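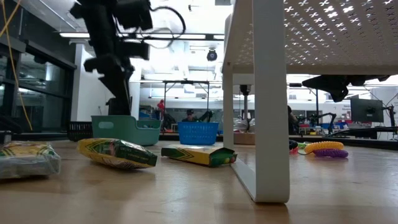 **Supplying a regional shop on sale or return: who bears the loss on unsold stock?**

Posted by Garba Abubakar, Saturday, January 2, 2021

I make chutneys and pickles under the name Windari and have until now sold them only at markets in Dornoston. A farm shop in Mostyn has offered to take 20 cases from me on a sale or return basis. The buyer has sent a one-page letter setting out the shop's margin and the payment date, but it says nothing about jars which are damaged on the shelf or which pass their best-before date while in the shop's care.

I should be grateful for advice on two matters. First, is it usual for the maker to bear the cost of such jars? Secondly, should I ask for a minimum order before I agree to the shop's request that I supply no other retailer in the town? I have had 1000 labels printed and would prefer not to commit the whole of the stock to one outlet.

---

**Efe Omoregie**

The terms of a sale or return arrangement are a matter for agreement between the parties, and practice varies a good deal from one shop to the next. It is therefore advisable to have the following points confirmed in writing before any goods are delivered:

- who owns the jars until they are sold
- who pays for breakage, theft and spoilage on the premises
- how long before the best-before date unsold jars must be returned, and at whose expense
- when the shop will count the stock and report sales to you

Many small producers accept the return of sound, unopened jars and ask the shop to pay for anything damaged in its care. That is a reasonable opening position. You may wish to offer a shorter return period in exchange – for example, that jars be sent back while they still have enough life left to be sold at a market.

With regard to the request that you supply no other retailer, I would advise caution. A shop which has bought nothing outright has taken on very little risk, and you would be giving up other custom in the town. Should you be minded to agree, limit the undertaking to a fixed period and make it depend upon a stated level of sales. My own first agreement ran until the end of September and was then reviewed, and both sides found this satisfactory.

Please also check that your product insurance covers goods held at another firm's premises. Some policies written for market traders do not.

---

**Clindik**

Ask for firm sale instead. We supplied 2 shops on sale or return and the paperwork was considerable. One of them returned jars with its own price stickers across the labels and these could not be resold. A smaller first order, paid for on delivery, would be preferable even at a lower price per jar.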